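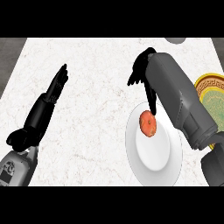
Savolainen Stone Sealer for Countertops

Savolainen is a water-based penetrating sealer for marble, limestone and other porous stone used indoors. It soaks into the surface and slows down oil, wine and coffee stains. It does not change the color of the stone and leaves no film.

Sold in the 574 ml bottle. One bottle covers about 20 square feet of polished marble with two coats. Honed stone takes more.

How to apply

Clean the counter with a pH-neutral cleaner and let it dry overnight. Wipe on a thin, even coat with a lint-free cloth. Wait 5 minutes, then buff off whatever is left on the surface. Sealer that dries on top leaves a haze – a second wipe with fresh sealer will usually lift it. Apply the second coat after 2 hours. Keep the counter dry until the next day.

Please note

Sealer does not prevent etching. Lemon juice, vinegar and bathroom cleaners will still dull polished marble. Not for use on quartz composite, laminate or glazed tile. Test on a hidden spot first.

Storage

Keep above freezing with the cap closed. Shake before use.

Also from Dirnel

Draltska Daily Stone Cleaner, spray bottle
Cultby buffing cloths, washable

The old round bottle was discontinued in February. The formula is the same and the two can be mixed.

Page updated 2026-03-22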